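Bamham teaches a robot arm to lay the table, and 134 people get their afternoons back

Bamham, the contract caterer, has begun trialling a robot arm for tray and table setting at its Jolesitz kitchen, which sends out meals for 170 canteens. The arm was set up with the automation firm Kravchuk and runs on the firm's Firach control software.

Setting out trays has long been the least loved job on the Jolesitz rota. It starts at two in the afternoon and asks for a great deal of bending and very little thought. 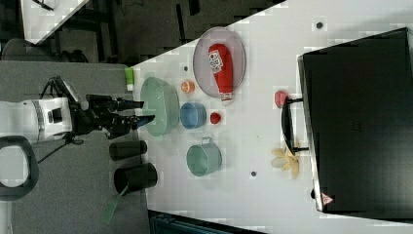
Under the trial, staff who used to spend that shift moving plates will move to menu planning, allergy checks and training the arm, a task they describe as like having a new starter who never asks where the toilets are. All 134 kitchen staff keep their jobs and their hours. The arm has been given neither, and has yet to complain.

Practice takes place on a white table with play food, which keeps the cleaning bill down.
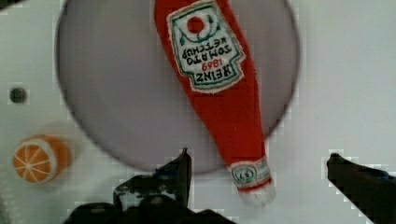
The ketchup bottle, in soft plush, between the gripper's fingers.

Kitchen staff choose the practice tasks, and the engineers have learned not to argue. Sauce bottles were the first request. Anyone on shift can stop the arm at any time and does not have to fill in a form afterwards, a concession the staff side asked for and won.

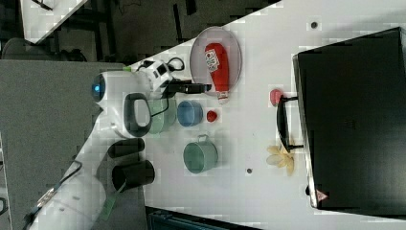

The arm at the practice table, with the toaster oven to the right.

Bamham admits that the arm is slower than a person and shows no interest in the radio. It will stay at the practice table until the staff who work beside it agree that it is ready for the real trays. Two of them will sign it off, and both are known to be hard to please.

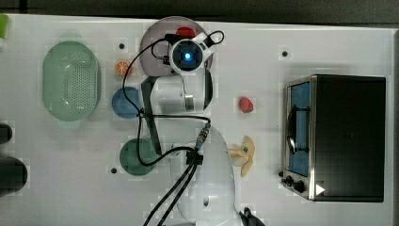 What happens next

The trial runs until April. Staff will then vote on whether the arm joins the afternoon shift. Tea breaks are unaffected.

Press enquiries: Bamham press office, Jolesitz.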